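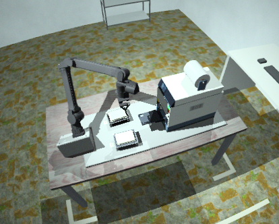 6 min read

Sonura Cell Planner review: a very patient place to crash your robot

I bought Sonura because I was tired of hitting things. Our corner of Estidico, the shared workshop where I keep my tools and most of my regrets, has one bench assigned to automation, and for the last few months that bench has belonged to a small arm that is supposed to pick up microplates, feed them to a boxy lab instrument and put them back down. It does the first part well. The second part it approaches the way I approach parallel parking.

Sonura is a layout and motion simulator for this sort of thing. You build your bench in software, drop in an arm and a gripper, add whatever the arm has to work around, and let it flail in there until it stops flailing. A license costs $300, one time, which buys a single seat and a year of updates. For a company that's a rounding error. For a hobby project it's the price of a decent drill press, and the drill press would have resale value.

Getting the bench in

Setup took most of a Sunday. The table was easy: type in the size, choose a wood grain, done. The instrument took longer. I made mine from simple shapes over a borrowed drawing, and then spent an unreasonable amount of time on the roll that rides on top, on the theory that the arm would eventually find it. (It did. Elbow first.) The parts library has trays and plate holders close enough to what I have, and importing my own nest design only failed twice, both times with an error message reading "geometry problem." I could have told it that.

There's also a room. You don't need a room, but Sonura gives you one anyway, with walls, furniture and a floor to put under everything. The carpet texture is a mottled gray-green with patches of brown, and it looks like a pond that has been asked to act professional. I looked for a way to change it and found a menu called Environment, which offered me three more carpets. You can put tape lines on the floor, so I did, and then kept the virtual table inside them more carefully than I have ever kept the real one.

What it does well

Reach checking is the reason to buy this. My plan had the arm base too far from the instrument, a fact I had been quietly working around by telling myself that motors stretch. Sonura draws the usable area for you, and mine ended at roughly 600 mm, well short of the back of the loading platform. I slid the base in, ran it again, and had the answer before my coffee was finished. Doing the same thing on the real bench means unbolting the mount, and the mount has opinions about being unbolted.

Collision checking is good too. It catches the obvious hits and most of the sneaky ones, including the wrist brushing a tray on the way out, which is the one that used to cost me plates. I left a batch of pick and place runs going overnight with the tray positions nudged a little each time. By morning it had done 644 of them and sorted the failures into a list I could click through. Watching a robot make the same mistake from slightly different starting positions is oddly restful when it isn't your robot.

The shadows deserve a mention. They're hard-edged and a bit dramatic, with the arm throwing a long dark stripe over the sheet on the table, and I assumed they were decoration. Then I noticed I was using them to judge how high the gripper was over a tray. You can turn them off to gain speed. I leave them on.

Cameras are free-floating, and you can save as many as you like. Get used to saving them. From one side of my bench the gripper seemed to be sitting neatly above the far tray, and I was ready to call it finished. Swinging around to the opposite side is how I learn what I've really built, and these days I check both before I believe anything. 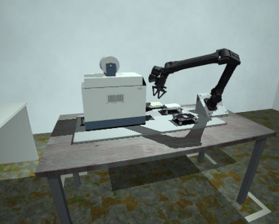 What it does badly

Gripping. Sonura treats a plate as something that is either held or not held, and it is generous about which. If the fingers close anywhere near the right place, the plate comes along like a well-trained dog. On my real bench, the same grip off by a hair gives you a plate hanging at a jaunty angle, followed by a plate on the floor. There is a friction setting. I have moved it from one end to the other and can't report any change in the dog.

The cable situation is also optimistic, in that there are no cables. The arm glides around unencumbered and then you go back to the workshop and remember the fat bundle zip-tied to the elbow. You can fake one with a chain of little cylinders — the manual suggests this, cheerfully — but it slowed my laptop down until the fan sounded like a leaf blower.

The timeline editor was designed by someone who doesn't make typos. Undo works on objects and positions but not on waypoints, so if you delete the wrong one, you get to remember where it was. Save often. Save under new names.

And the file export is touchy. Going from Sonura to my controller works if you keep names short and plain. My nest is based on an Urbańczyk plan, so naturally I named the file after it, and the letter ń stopped the export cold for an entire evening. Support answered the next morning, politely, and suggested I call it something else.

Compared with the other one

I used the trial of Surnasau before this. It has much better grasp physics, so if dropping things is your main problem, start there. It also wants a monthly subscription and an internet connection, and the connection at Estidico comes and goes with the microwave. Layout work was slower for me as well: moving the base meant redoing every path, where Sonura at least makes an attempt at recalculating them and marks the ones it has ruined.

Should you buy it

If you're still deciding where things go on the bench, yes. If your bench is laid out and bolted down and you're fighting with the fingers, I'd keep the money. I got my $300 worth in the first week, mostly in plates I didn't crack and holes I didn't drill in the wrong place.

Four stars out of five. I took one off for the waypoints, and I'd take another half for the carpet if the form allowed it.

Update, March: the latest version has undo for waypoints. It goes back one step. I'm leaving the score where it is until they find the second step, and I still haven't renamed the nest file to anything I can recognize.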